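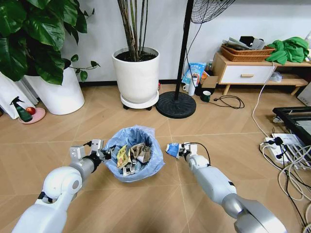 My sister says you shouldn't own a trash bin you can't see from the couch, and she's been saying it for years. I used to hide mine under the sink in Kullville like a decent person. Then I moved into the Zirkengate apartments and the wrappers simply stayed where they fell (mostly mine, mostly from snacks), so in February I gave in and put a bin out on the living room floor, right by the plants.

I love it! A light blue bag, the edge folded down over the rim, done. I bought mine in a pack of 279 and I may never buy bags again.
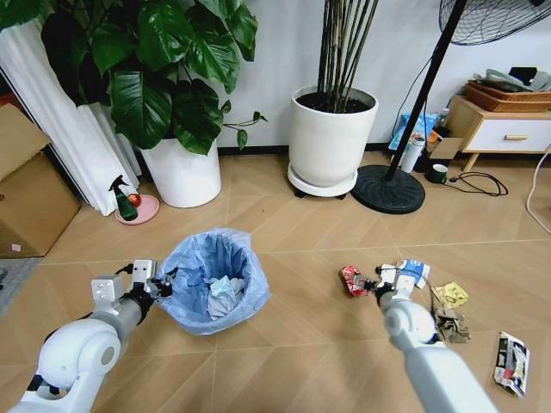
2 min read

The floor is where I start now. Saturday, seven in the morning, coffee first, then every wrapper and scrap of paper before I even think about the shelves. Paper gets crumpled small or it eats up half the bag. The spray bottle lives on a pink plate by the curtains, so I mist the big leafy plant while I'm down there anyway – and there's usually an apple on the plate too, for after.

The bamboo-looking one sits on a wheeled stand, and oh, I wish I'd bought two. You roll it out, grab whatever slid behind it, roll it back. The fan, with that heavy round base, I still have to drag.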